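Tenant Group Questions Dridberg's Numbers on Drinside Apartment Plan

Drinside Renters Association asks the city to hold its vote until the developer opens its books

DRINSIDE - The Drinside Renters Association said today that it can't support the apartment project proposed by Dridberg Properties for the old cannery lots, and it is asking the city council to put off a vote now expected in February.

Dridberg wants to put up 400 apartments on the site, which lies between the rail spur and Cortés Avenue. The company has said in public meetings that half of them, 200 units, will be "attainable" for people who already live in the neighborhood. The association has read the application from front to back and can't find the word defined anywhere in it.

"Attainable for whom?" said Jaqueline Escobedo, president of the association. "We asked in writing. We got back a brochure with a rooftop on the cover. I'd like to believe these apartments are meant for my neighbors, but I've been to enough of these meetings to want it on paper, with a dollar figure next to it."

The only rent mentioned in the application is $1,859 a month for a one-bedroom. The filing doesn't say if that is an opening rent, an average or a goal. It doesn't say how long the figure would hold, either. A footnote says rents "may be adjusted to reflect market conditions," and the association takes that to mean they will be.
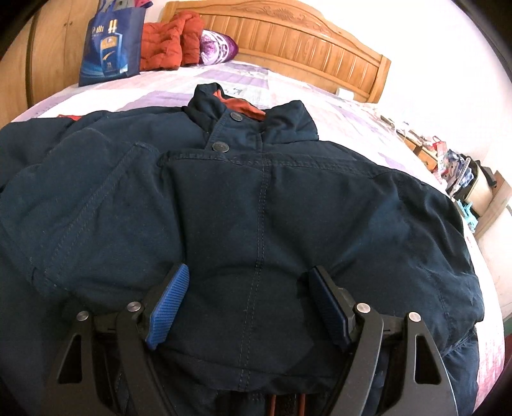 A navy jacket with an orange-red collar lining, spread out on a bed.

Dridberg is also asking for a break on property taxes and for a cut in the number of parking spaces the code requires. The company says it can't build without both. It said much the same thing about Pukness Court, the building it finished on the east side of town, and the city went along. The promised ground-floor grocery at Pukness Court is now a leasing office. The playground shown in the drawings became extra parking.

"Maybe there were good reasons for that," Escobedo said. "Interest rates, a tenant that backed out, I don't know. What I do know is that the tax break stayed just the way it was. If the company's side of the deal can shrink, I want to hear why ours can't."

The association isn't against building on the cannery lots. Its members have complained about the weeds and the broken fence there for years, and many of them would be glad to see homes go up. Several have grown children who would like to move back and can't find a place. The group's doubts are about this application and the speed at which it is moving.
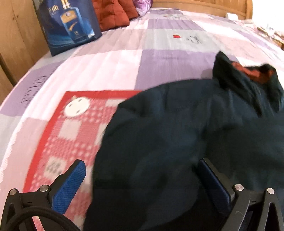
City planning staff have recommended approval. Their report repeats the developer's traffic study almost word for word, including a claim that most residents would walk to work. The association would like to know where. The nearest large employer is across the highway, and the crossing has no sidewalk on the north side. The report doesn't mention the crossing.

The association is asking for 2 things before any vote. First, Dridberg should file a signed rent schedule for the 200 units, with income limits and an end date. Second, the city should hire its own reviewer to check the company's claim that the project fails without public help. The developer would pay for that review, as the code already allows.

Dridberg has said that a delay could put its financing at risk. The association notes that the company used the same argument last spring, when neighbors asked for more time to read the first version of the plan. They got the extra time, and the financing appears to have lived through it.

Members will speak during public comment at the next council meeting, which starts at 6:30 p.m. in the main chamber. Residents who want to speak must sign in at the clerk's table before the meeting is called to order. Written comments can be dropped off at the clerk's office during business hours.

About the Drinside Renters Association
The Drinside Renters Association is a membership group of tenants living in and near the Drinside neighborhood. It takes no money from developers or landlords.

Media contact: Jaqueline Escobedo, President, Drinside Renters Association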